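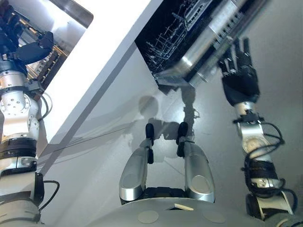

Fenonora open day, Sat 27 March

I went for our canteen budget, which has to be settled by November. Yolandi Shezi came along to stop me signing anything.

The brochure says "from 427 a month". Telma Salinas, on the sales side, agreed that this leaves out service visits, spare hands and the setting-up. I asked for all of it on one sheet and was promised an email.
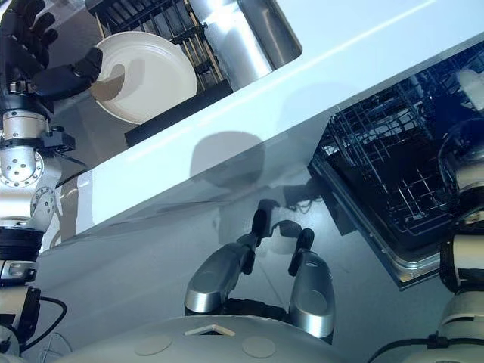

A hand at the plate rack, with the dishwasher open alongside.

The kitchen demo is a white counter and a single dishwasher. Ours has a step and a door that sticks. Could it cope? "After a site survey," said Telma. The survey costs 789 and you don't get it back if the answer is no.
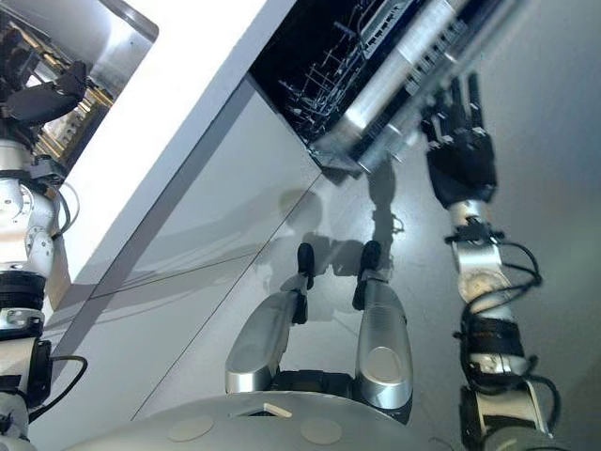 Yolandi wanted to know who pays for broken crockery. We do, for the first 100 pieces. She wrote that down and underlined it.

I'm putting the survey in the draft budget, with a question mark, and asking Cabello for a price on an ordinary second dishwasher.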